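Sundale Household Money Group
Minutes of the March meeting

Present: Nneka Adeyemi (chair), Hideaki Hamada (minutes), and members as signed in
Start: 7:05 p.m.

1. Minutes of the last meeting
Approved with one correction. The item on car repairs should have said that the money came out of a member's savings account, not a checking account.

2. Sinking funds
Nneka opened the main topic, which was how to save ahead for bills that come once or twice a year. She passed out a one-page worksheet with a column for the bill, the month it is due, and the amount to set aside each payday.

Hideaki used his own homeowners bill to show how it works. The bill is $784 and comes due in the fall. Until last year he paid it from whatever was in checking and then ran short for groceries. He now moves $100 a month into a separate account and has the full amount before the bill arrives. What is left over stays in the account for the next bill.

There was some discussion about how many accounts a person needs. A few members keep one account for everything and track the parts on paper. Others want a separate account for each bill so they aren't tempted. The group did not settle on one method. Nneka asked everyone to try one or the other until the next meeting and bring the worksheet back.
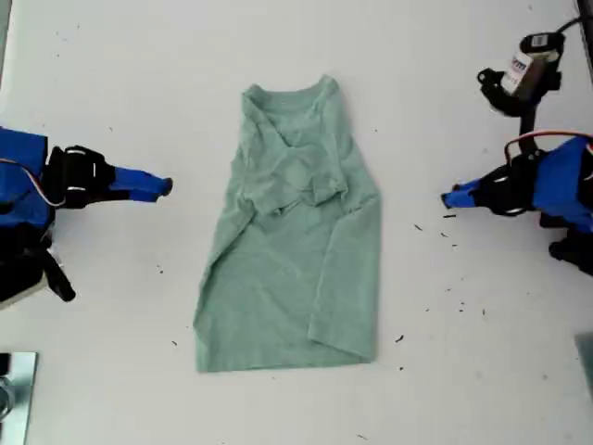
Clothing came up next, as it does not fit well under monthly bills or yearly bills. Hideaki budgets $300 a year for it and spends most of that in August. Nneka suggested splitting the category in two: everyday items, and things bought for a special reason such as a winter coat or interview clothes. A plain short-sleeved T-shirt like the pale green one lying half folded on the white table would go under everyday, and a suit would go under special. Members agreed that the everyday part is easier to guess from last year's receipts. The special part needs a list made in January.

3. Emergency savings
Question from the floor: should a person with credit card debt save anything before the debt is gone? Views differed. Nneka keeps a small cushion no matter what, even if the math favors the card. Another member put everything toward the card and then had to use it again for a water heater. It was agreed to give this a full meeting later in the spring.

4. Moving accounts between banks
Two members are leaving Bredbridge for a bank with no monthly fee. One was told to keep $200 in the old account until all automatic payments have been switched over. The group thought this was sensible - one missed payment can cost more than the fee. Hideaki will write up a checklist of the usual automatic payments.

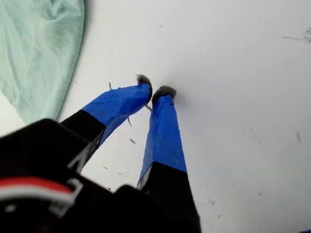
Black gripper with red and white stripes, white surface behind

5. Library books
The group's copy of the Ebihara budgeting workbook is still out. Whoever has it should return it to Nneka. A second copy was discussed and put off.

6. Other business
The Ornport group has asked to join us for the tax meeting. No objections. Nneka will reply and ask how many chairs they need.

Action items
Nneka: reply to Ornport; print more worksheets
Hideaki: checklist for switching banks
All: fill in the sinking fund worksheet and bring it back

Meeting closed at 8:30 p.m.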